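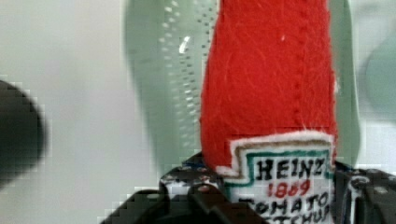

Miloslav Hrubý told us in the spring that he had never sewn anything more complicated than a button before he joined, and that the first felt bottle he finished leaned so badly it had to be propped against the bread bin. He came back the week after and made a better one. He now does most of our lettering!

We're looking for more people like that for the **Povley felt pantry**, and sewing experience is welcome but by no means required.

## What we're making

A whole grocer's shop in felt. Sauce bottles, tins, loaves, leeks, cheese with proper holes. Red felt ketchup with an embroidered label is exactly the sort of thing we love: the shape everyone knows from the kitchen table, only soft, with stitches you can follow with a fingertip. The finished pieces go on open shelves at Dosik, our play shop for under-sevens, where they get bought, sold, dropped, hugged and bought again.

There are 151 pieces on the shelves so far and we'd like 195 by the time the shop reopens in September. The gaps are mostly in the vegetables and the breakfast things (we have no eggs at all, and the children do ask).

## What you'd be doing

- cutting felt from our paper patterns, or drawing your own
- hand stitching seams and stuffing
- embroidering labels – names, numbers, borders, whatever the packet calls for
- picking lint off red felt, endlessly
- mending the older pieces

You can stick to one job or swap about. Some of us only cut. One person only does carrots and is extremely good at them.

## When and where

We meet in the upstairs room at Covia, on Štefanec Street, twice a week in the evening, and there's a daytime table once a fortnight. Come to as many as you like, though we'd ask for at least four sessions before September so that things get finished. Felt, thread, stuffing and needles are all provided. Bring your own scissors if you're fussy about scissors.

It's unpaid, but we cover bus fares and there is always cake. We have room for 20 people round the tables and one place is already taken, so 19 are going.

## How to join

Write a few lines to Igor Beneš at the Covia front desk, or leave a note in the tray there. Tell him which sessions suit you and one thing from your own cupboard you'd like to see in felt. Please don't send a CV! If you've already made something, bring it along to your first evening – wonky ones especially.

Under-sixteens are welcome with an adult.

Posted 2018-07-05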